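Notes for Session 8: Learning to pick from a bin in simulation, and what the wrist view buys you

These notes go with the talk I gave in July, tidied up a little for those of you who asked (and for those of you who were kind enough to pretend you could read my handwriting on the board). They assume you have done the earlier session on imitation learning, so if the words "behaviour cloning" mean nothing to you yet, do go back and have a look at that first. It won't take long, and the rest will be much more pleasant.

Where we had got to

Last time we finished with a policy that had learned from demonstrations to reach for a part and close its fingers. It was trained on one fixed view of the whole table, and several of you noticed that its mistakes had a family resemblance. It got itself to very nearly the right place, and then it was a finger's width out. Holger Moen, who built most of the Nundia task set we are using, calls this "parking beside the car", and I have never found a better name for it.

The trouble is one of scale. Seen from across the room, a small cylinder takes up very few pixels, and an error that looks like nothing in the image is quite enough to spoil a grasp. So the first question for this session is what happens when we give the policy a close view as well, one that loses the room and most of the table and keeps the bit of bin floor where the work is going on. 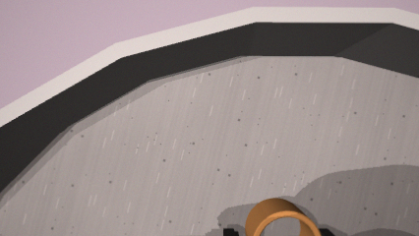 A close view has its own drawbacks, of course. It tells you very little about where the arm as a whole has got to, and a target can slide out of sight altogether at just the moment you want it. A policy trained on the close view alone tends to do well once it is over the right part and rather badly at finding it in the first place. I like to think of somebody hunting for a dropped earring with a magnifying glass: lovely for the last inch, hopeless for the carpet.

The method, then, is to use both. Each view goes through its own small encoder, the two sets of features are joined together with the joint angles and the gripper opening, and one network predicts the next short stretch of motion. We call this version Løken in the code, and the single-view one from last time is Zukon. Please don't read anything into the names, they were chosen over lunch.

The task

The bin is round and shallow with a faceted wall, and the parts share it with a few other things that the arm should leave alone. I'm fond of this arrangement. It is simple enough that you can tell what has gone wrong by looking, and there is still enough in the bin for the policy to make a wrong choice, so a decent score means something.

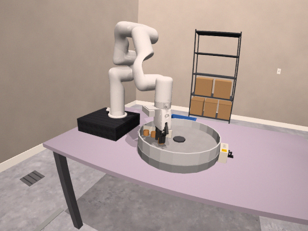
We recorded 3,635 demonstrations by teleoperation inside the simulator, with the starting positions of the parts shuffled each time. Of these we kept back a set for validation and never trained on it. If you are doing the exercise at home, please do the same, and split by whole episodes. Neighbouring steps from one episode look almost identical, so if you split by single steps your validation loss will look marvellous and mean nothing at all. I did this myself in my first year and was very proud of the graph.

Evaluation was 2,000 fresh starts for each policy, using the same starts for both so that the comparison is fair. An attempt counts as a success only if the part is lifted clear of the wall and is still held when the episode ends. Touching it doesn't count, and neither does nudging it hopefully along the floor.

What we found

The two-view policy did better by 14 percentage points. Nearly all of that gain came in the last part of the approach, with the fingers already down inside the bin and only the final lining up left to do. In the early reach, where the arm is travelling across the table, there was hardly a difference between the two. 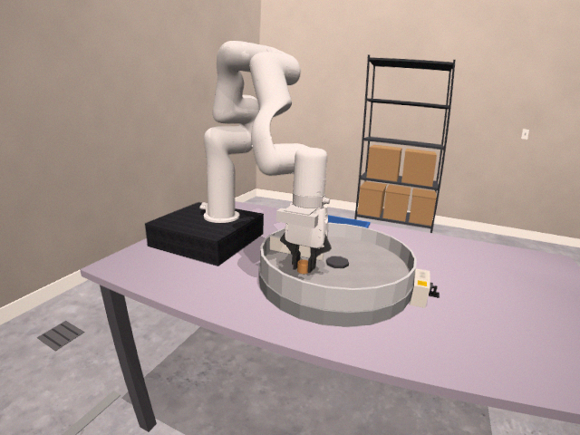
We also tried blanking out one view at a time in the trained two-view policy, without any retraining. Taking away the wide view hurt the early reach badly, and taking away the close one brought back the old parking fault almost exactly. I find this rather satisfying, though do be careful about how much you lean on it. A blank image is something the network never met in training, so part of the damage may simply be surprise. A fairer test is to train with views dropped at random, and there is a setting for that in the Flameo config file if you have a spare evening and a machine that doesn't mind being left on.

A word on the simulator itself. Nothing in these results tells you how the policy would manage on a real arm. Light, friction and the slight give in real fingers all matter, and we have tested none of them. When you write up your own runs, say "in simulation" early and say it plainly.

For next time

Train both policies on the small split, then watch the failures one by one before you look at the success rate. Write a line on each saying whether the arm went wrong in the reach or in the final alignment, and bring your list along with you. If you can't decide, put down "unsure" and we'll look at those together.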